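Makers' Corner > Hobby Rooms and Workshops > Hanging a rail: labels first or screws first?

vaka_bench
Posted 30th June

Hi all! I finally get a room of my own for model railroading and I am over the moon. The plan is one big table, a gray partition behind it, and a slim dark rail for hanging the little tools I use every day (tweezers, pin vises, the good flush cutters that nobody else in this house may touch). I've been drawing and redrawing it for weeks and I love this part almost as much as running trains.

My question is about color labels. Do you put them on the rail before you know what hangs where, or do you live with it a while first? Renders so far: 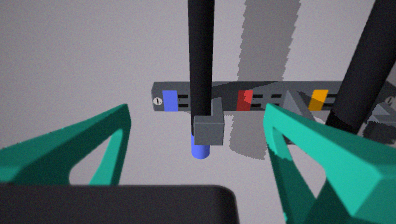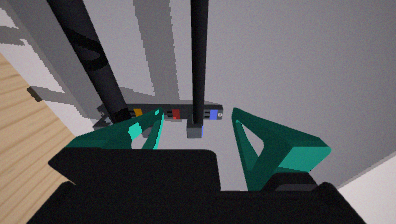
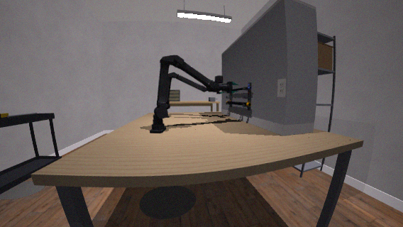
All three are renders. First one is the rail up close with the labels, last one is the table.

Layout is N scale, a mountain branch line I've been calling the Godoy Valley. It has a sawmill, two tunnels and a station that is far too grand for the town, and I wouldn't change a thing about it.

asto_junction
Labels last! I put mine on the first evening because I was excited, and within a month the red spot held glue, brushes, a tape measure and a bag of trees. Hang everything with plain hooks, build something small from start to finish, and see where your hand goes. Then label.

Also I want to hear more about that sawmill. Is it a kit or scratch-built?

Maja Makowska
I'm going to disagree with asto, and happily. Labels first. If you wait, you never do it. My colors are by job and not by tool: blue for track, red for wiring, yellow for scenery. When I sit down to wire a siding I take everything from red and nothing else, and at the end it all goes back to red. I've worked that way for years and my table is clear enough to eat off, which I have done.

asto_junction
By job is fine until a tool does two jobs. Where do your flush cutters live? I cut rail with one pair and wire with the other.

Maja Makowska
Two pairs, two places. You answered it yourself :)

guradex_jarek
Forget the labels for a minute, how high is the table? I built mine at kitchen height and spent a whole winter bent over like a question mark. Raised it 30 centimeters last January and it was like getting a new hobby. I stand for track work now and have a tall stool for painting. Best thing I ever did to the room, and it cost me an afternoon and some lumber.

Second thing — curved front edge, yes please. Mine is square and I have found both corners with my hip in the dark.

vaka_bench
Sawmill is scratch-built! Coffee stirrers and a lot of patience. I cut 1,391 boards for it (I kept a tally on the wall, the tally is now part of the decor). The log pond is still only a puddle of clear resin with a fly in it.

Height is a really good point and I had not thought about it at all. I'm on the tall side. Going to stack some boxes tonight and try a few heights with a piece of flex track on top.

The curve stays, I'm in love with the curve.

Irena Gajewski
Please tell me the fly is staying too.

On the labels I'm with Maja, but use something you can peel. I painted mine straight on and regretted it by spring. Vinyl tape comes off with a hair dryer and leaves next to nothing behind.

And think about light before you hang anything. I had one warm bulb for years and all my grass came out a strange olive in daylight. Went to 4,000 K strips along the back and suddenly I could see what I was painting. I redid an entire hillside out of sheer joy.

guradex_jarek
4,000 is too cold for an evening room, it feels like the dentist. I run warm light for operating and a cool clip lamp for painting.

Irena Gajewski
I like my dentist! But two lights is a good answer if you have the outlets for it.

vaka_bench
OK, boxes have been stacked. Elbow height while standing feels wonderful and I can reach the far tunnel without my sleeve taking out a signal. So the table goes up, tall stool goes on the list, and I'll try Maja's colors by job with Irena's peelable tape. Asto, if it all ends up in red you may say so in this thread.

The fly is staying. He's the foreman.

asto_junction
I have bookmarked the thread for exactly that purpose. Post the station next, I want to see how grand we're talking.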